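The Long Life of a Cloth Petal

Fabric flowers fade for the same reason curtains do. Light breaks down the dye, the colour shifts, and the side facing the window goes first. For a shop window display this hardly matters. For a theatre that keeps its props for decades, it is a running cost, and the stores at Gimside have begun to treat it as one.

The Gimside building holds stage dressing for a group of touring companies. Ronja Sundqvist has run the floral section since it was moved out of general props. Her stock list has 267 entries, each covering a bunch, a garland or a boxed set, and every entry now carries a record of hours under stage light. Before the move the only record was a tick for "good" or "poor".

Red is the difficult colour. Many red dyes used on polyester hold up well, but older stems were often made of cotton or silk coloured with dyes that were chosen for price. Under strong light these drift towards orange or a dull pink. Two roses bought together can part company within a season if one is pinned to the front of an arch and the other to the back.
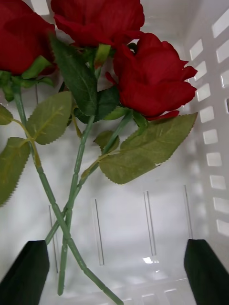
Measuring the change

The usual method is to compare a petal with a set of reference cloths under a fixed lamp. Leif Vik, a textile chemist who advises the stores, prefers a handheld colour meter, which gives a number for the difference between a petal and its original swatch. He takes the reading on the outer face of the largest petal, pressed flat over a white card. Folded petals give false readings, as the shadow in the fold registers as a darker shade.

Gimside withdraws an item from front-of-stage use once its reading passes a set limit. It may still be used upstage, where the audience sits further off and the light is usually coloured anyway. Vik puts the working life of a good polyester rose at 400 hours under full stage light. Cheap cotton stock has failed at 54.

Stems age differently. Plastic over wire stiffens and then splits at the bends, most often just below the flower head. Heat is more to blame than light, and a store that is cool in winter may be too warm under the roof in July.
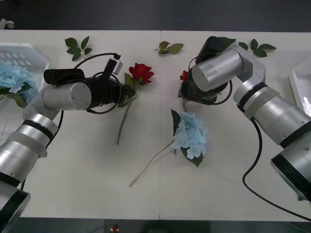 Page last changed: 10/01/2025

Storage

Sundqvist stores blooms head up in lidded boxes, one layer deep, with acid-free tissue between the heads. Loose leaves are bagged by type. Dust is removed with a soft brush and low suction through a mesh screen. Washing is avoided on any item older than the current labels, as the glue at the base of the petals may be soluble in water.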